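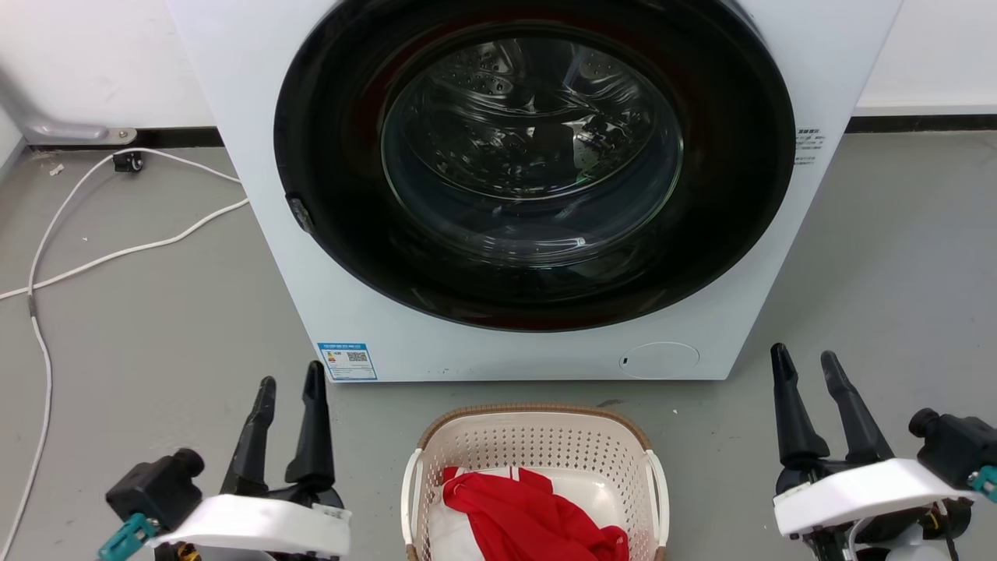 Front-loading washing machine, door closed.

Progress report to the Pavliuk Fund
Project: How yeast cells sort damaged proteins between the vacuole and the proteasome
Reporting period ends: January 2019
Prepared by: Kavitha Suvarna, project lead

1. Work done in this period

The aim of the project is to find out what decides whether a damaged protein in a yeast cell is sent to the vacuole or broken down by the proteasome. In the last report we had a working reporter strain and a plan for the screen. The screen has now been run.

We tested 300 deletion strains from the Brilar collection. Each strain carried the reporter and was grown at the normal temperature, then moved to heat stress for 2 hours. Protein loss was measured by blot and by fluorescence. We kept a strain as a hit only when both methods agreed. This left 15 strains in which the reporter was sent to the vacuole far more often than in the parent strain.

Mohandas Reddy repeated the growth curves for all 15. Five of them grow poorly even without heat stress, so the effect on the reporter may be a side effect of slow growth. We have set these aside. The remaining ten look normal in rich medium and are being rebuilt from scratch in a clean background.

2. Problems and delays

The first batch of antibody against the reporter tag gave a strong extra band just below the one we wanted. Vatirex replaced the batch, and the new one is clean, but the blots from the first two plates had to be run again. The cost was covered by the supplies line.

The spinning disk microscope was out of service for five weeks while a laser was replaced. During that time we used the wide-field microscope in the teaching wing. Its images are good enough to score vacuole signal but not to measure small spots near the nucleus. Those measurements have been moved to the next period.

Image scoring is done in Ellell. An update changed the default background setting, and scores from before and after it could not be compared directly. All images have been scored again with one fixed setting, which is written in the methods file on the shared drive.

3. Spending

Staff costs are as planned. Supplies are slightly over, mainly media and blotting membranes. Travel is under, as the meeting we meant to attend was moved to next year. We ask to move the unused travel money to supplies. The total does not change.

4. Next steps

The rebuilt strains should be ready for testing in February. The first question is whether putting the missing gene back on a plasmid restores normal sorting. Strains that pass will go on to pull-down experiments to see which proteins bind the gene product under heat stress.

Mohandas Reddy will also start a short time course, sampling every 15 minutes during the first part of the heat stress. The single end point used in the screen does not show when the two routes separate.

The strain list, raw blots and scoring tables are available to the Fund on request. The budget table is attached as a separate file.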